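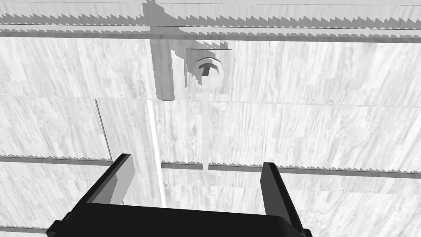

Wrist view from the simulator: black gripper, nut and rod ahead of it.

Trakik nut runs, the ones that went wrong

Hi! I'm Duygu Akgül and this is the readme for the bad half of the Trakik set. The good runs live in the main folder. I split these out in May after they kept sneaking into training and making a mess of things.

What went wrong: the arm drives toward the nut and doesn't stop when it touches something. The collision mesh on the panels was switched off in one of our Stollcombe scene files (my typo, sorry!), so the fingers sail right through the wall and the contact flag never goes up. The logger then wrote "success" for the lot.

What's in the folder: 59 runs, 33 with the fingers going through a panel and the rest with a stale contact flag only. Each run has wrist frames, joint angles and a plain text note from me. Some notes are grumpy.

Please don't train a grasp policy on these, and please, please don't replay them on the real Kahraman arm. It has a real wall behind it. They're fine for testing a fault detector, and that's what I use them for.

Known gaps: run 6 has no joint angles, and I lost the note for run 3. The gray streaky texture is on every surface, so edges can be hard to pick out.

Fixed scene file is in the Hindex branch. Last edit Jan 26, 2025.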